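## 4. 寝台面における物品の重なりと向き

### 4.1 対象と用語

前章では居室の床、机、棚の三つの面について、物品の置かれ方を滞留時間の面から整理した。本章では寝台面を扱う。寝台面は就寝時に空けられることを前提とする面であり、机や棚と同じ指標をそのまま当てると、滞留の長い物品と短い物品の差が過大に出る。McIver による予備分析でもこの偏りが指摘されていたため、本章では滞留時間を補助的な変数にとどめ、物品どうしの上下関係と向きを主な記述単位とした。

対象は調査に応じた41世帯のうち、日中に寝台面へ何らかの物品を置く習慣があると回答した世帯である。布団を毎朝上げる世帯は含まない。二段式の寝台は下段のみを対象とした。

用語は次のように定める。

- **基底層**:寝台面を覆う掛け物および毛布類。就寝時にも同じ位置に残るもの。
- **中間層**:基底層の上に広げられた布類。面としての広がりをもち、その上にさらに物品が載りうるもの。
- **載置物**:基底層または中間層の上に置かれ、それ自体は面として使われていないもの。
- **縁部**:寝台面の外周に沿って見える寝具の帯。基底層と色や柄が異なる場合に限って記録した。

中間層と載置物の区別は素材によらない。同じ布であっても、広げられていれば中間層、畳まれるか丸められていれば載置物とした。ただし、広がりが小さく、上に他の物が載っていない布については判定が割れやすい。この点は4.4で改めて述べる。

### 4.2 布の重なり

布類の重なりは、記録した寝台面の多くで二層以上に及んだ。聞き取りでは、回答者の大半がこれを「重ねている」とは意識しておらず、「置いてある」「敷いてある」という語で一括していた。重なりの数を尋ねる質問には答えられないが、一枚ずつ指し示せば用途を説明できる、という回答者も少なくない。

図4の例では、花柄の毛布が基底層にあたる。その上に、濃い緑のヤシの葉を刷った白い布が左側から中央に向けて広がり、さらにその上に黒く太い縁取りのある灰青色の布が載る。灰青色の布の奥の縁には紫ないし桃色の細い帯がのぞいており、下にもう一層が挟まれている可能性があるが、同一の布の裏面である可能性も排除できないため、集計では独立した層として数えていない。 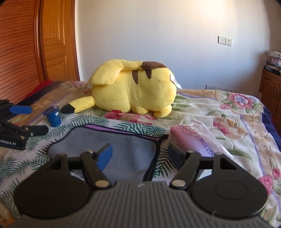
**図4** 寝台面上の布類と載置物。中央に黄色いぬいぐるみ、手前に葉柄の白布と灰青色の布、左に青い小型のカップ、右に樹脂製の軟包装。

葉柄の布と灰青色の布はともに寝台の手前寄りにある。同様の偏りは他の世帯でも認められた。掛け物の中央部に中間層を広げる例は少なく、広げる場合には寝台の長辺に近い側を選ぶ傾向がある。聞き取りで挙げられた理由は、立ったまま手が届くこと、座る位置を残しておきたいことの二つに集約された。前者は衣類の仕分けに寝台を使う世帯に、後者は居室に椅子をもたない世帯に偏る。

縁取りのある布は、中間層の境界を決めるうえで有用であった。無地で縁のない布は基底層の皺と紛れやすく、二名の判定者の間で輪郭の引き方に差が出た。縁取りのある布ではこの差がほぼ消える。柄についても同じことがいえ、図4のように基底層が花柄、中間層が葉柄という組み合わせでは、両者の境界は容易に追える。一方、基底層と中間層がともに花柄である場合には、色数が多いほど判定に時間を要した。

### 4.3 載置物の大きさと位置

載置物は、長辺が枕の短辺を超えるものを大型、それ以外を小型とした。枕が寝台面にない場合は、同じ世帯の別の記録から寸法を補った。

大型の載置物としては、ぬいぐるみ、クッション、畳んだ外衣が多い。このうち、ぬいぐるみは他の二つと異なり、就寝時にも寝台から降ろされないことがある。聞き取りでは、就寝時にぬいぐるみを壁側へ寄せると答えた世帯と、床または椅子へ移すと答えた世帯とがあり、後者では翌朝に寝台の中央へ戻すという回答が目立った。中央に戻す理由を明確に述べた回答者はいない。「整えたように見える」という趣旨の発言が複数あり、掛け物を直す作業の最後の一手として扱われているものと考えられる。

小型の載置物は種類が多く、分類には当初の案を改めて7区分を用いた。内訳は衣料、容器、包装品、紙類、電気小物、玩具、その他である。図4の青いカップは容器、右側の軟包装は包装品に入る。包装品は、表面の文字の読み取りと中身の特定とを分けて記録した。図4の包装には「COTTON」の文字があるが、文字列のみから内容物を確定することは避け、内容物の欄は空欄とした。この手続きは、詰め替えや空き袋の再利用が一定数みられたことによる。

包装品については、文字の向きも記録した。図4の例では、文字は手前側からみて上下が逆になっている。棚に置かれた包装品では文字の向きが部屋の内側にそろう例が多かったのに対し、寝台面では向きがそろわない。3.2で述べた棚の結果とは対照的である。寝台面の包装品は一時的に手を離れた位置にそのままあることが多く、あとから取り出すために見せておく必要が小さいためと解釈できるが、本調査の設計ではこれを直接に検証することはできない。

容器は載置物の中で安定性がもっとも低い。掛け物の柔らかさのため、立てて置かれた容器は傾きやすい。図4のカップにもわずかな傾きがある。上縁は濃い青紫色を呈し、蓋であるか縁であるかの判別がつかなかったため、蓋の有無は「不明」とした。容器を寝台面に置くことへの抵抗感を尋ねたところ、飲料の入ったものは置かないと答えた世帯が大勢を占め、空の容器についてはほとんど抵抗がなかった。

### 4.4 姿勢と向きの記述

ぬいぐるみのように前後と上下をもつ載置物については、姿勢(立位、座位、側臥、伏臥、仰臥)と、背面がどちらを向くかを別々に記録した。Farquharson の提案により、頭部の方位も加えている。ただし頭部は他の部位に隠れて確認できないことがあり、その場合は耳や尾などの付属部から推定した値に記号を付し、直接の観察と区別した。

図5のぬいぐるみは側臥で、背面が手前を向く。丸い頭部は左、胴は右にあり、左端から先の黒い耳が二本伸びる。手前の耳は長く、先端の黒い部分も広い。平たい尾は体の上側に折り重なり、幅の広い部分が頭部に掛かって、細い部分が背の上方の焦茶色の部分へ続く。尾のように薄く面積の大きい付属部は、姿勢によって胴や頭部の輪郭を変えてみせるため、輪郭のみに頼る判定では体の向きを誤りやすい。図5では背の二本の茶色い縞が手がかりとなり、判定者間の不一致は生じなかった。
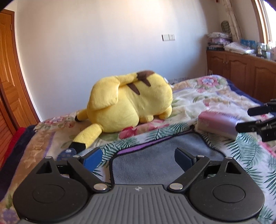 **図5** 側臥姿勢のピカチュウのぬいぐるみと周囲の布類。基底層は生成り地の花柄、左側の縁部は濃紺。

基底層の柄の記述にも図5を用いる。毛布は生成り地に桃、紫、ベージュ、緑の配色で、右奥の隅近くに中心の青みがかった大きな桃色の花がある。ぬいぐるみのすぐ手前には濃い桃赤色の花、左端近くには桃色の花の集まりが位置する。このように柄が大きく、かつ個々の花が識別できる基底層では、花の位置を載置物の位置の基準点として使うことができる。格子柄や細かい反復柄では同じ方法がとれず、寝台の縁からの相対位置に頼ることになる。

左側では濃紺の寝具が垂れ、その外側に鮮やかな赤の布が帯状に見える。右側にも同じく濃紺の縁が収納家具に接して通る。縁部の色が両側で一致する場合、掛け物は一枚の上掛けの上に別の一枚を重ねた構成であることが多いが、縁取りのある一枚物であることもある。図5については構成を確定せず、縁部の色のみを記録した。赤い布は寝台面の外にあるものとして集計から除いた。

中間層の判定が割れたのは、中央手前の青灰色の布である。起毛した表面と黒いパイピングをもち、葉柄の白い布の上に載る。左上の縁に沿って紫の細い帯があり、右上の隅には結び目のような小さな濃色の部分が付く。判定者の一名はこれを中間層とし、もう一名は載置物とした。前者は平らに広がる点を、後者は葉柄の布に比べて小さい点を重くみたものである。隅の部分が紐の端であれば、本来は袋または衣料の一部である可能性が生じるが、確認できる形状だけでは用途を定められない。本章の集計では4.1の定義に従い、広げられている布として中間層に含めた。

### 4.5 小括と留保

寝台面の物品は、面をなす布類と、その上の載置物とに分けて記述することで、机や棚との比較が可能になった。布類の境界の判定には縁取りと柄の差が強く効き、載置物の位置の記述には基底層の柄が利用できる。ぬいぐるみの姿勢は、輪郭に加えて縞、耳、尾の位置を併記したときに安定した。

留保を3点挙げる。第一に、各記録は一時点のものであり、物品が置かれた順序は上下関係から部分的に推定できるにとどまる。とくに、大型の載置物と中間層が接していない場合、どちらが先に置かれたかは決まらない。第二に、7区分のうち玩具と衣料の境界は十分に検討されていない。着脱できる衣服を付けたぬいぐるみは全体を玩具としたが、衣服だけが外れて寝台面にある場合の扱いは判定者に委ねた。第三に、毎朝布団を上げる世帯を除いたことで、寝台面の使われ方は実際よりも均質に現れている可能性がある。

なお、付録Bの記録票では、蓋の有無、文字の向き、付属部からの推定の三項目に「不明」を選択肢として設けた。4月以降に回収した記録票はこの版による。それ以前の版では空欄が「なし」と「不明」の双方を含むため、該当する項目を比較に用いていない。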